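3.2 The blocks and the outline

I'll admit I spent far longer on the blocks than on anything else in this study. We tried wooden ones first, from Gomlow, and they clattered so much that Ita Lynch, in the next room, asked us to stop by 3 in the afternoon! Foam was her idea, and we've stuck with it ever since. The outline is a thin black line drawn straight on to the white tabletop (tape kept lifting at the corners), and a block counts as "home" only if all of its base is inside.
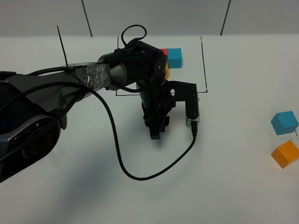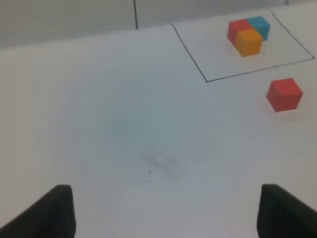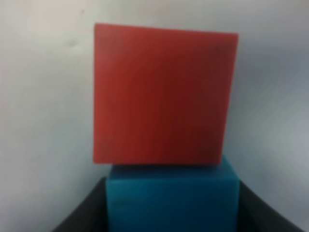

Figure 7. The table and the blocks. Middle: three blocks together inside the outline, with a red one outside it. Last: a red block resting on a blue one, a little off-centre.

We scored neatness by eye, which I know sounds slapdash, but Egan scale scores from two raters matched on 55 layouts, and I was happy with that. Overhang was the awkward one. I wanted to mark down any stack that didn't line up, while Ita felt a small overhang was fine so long as the top block stayed put, and in the end we went with her rule (she'd done more of the scoring than I had). Blocks left outside the line simply got nothing, whatever their colour. Scores by colour are in Section 4.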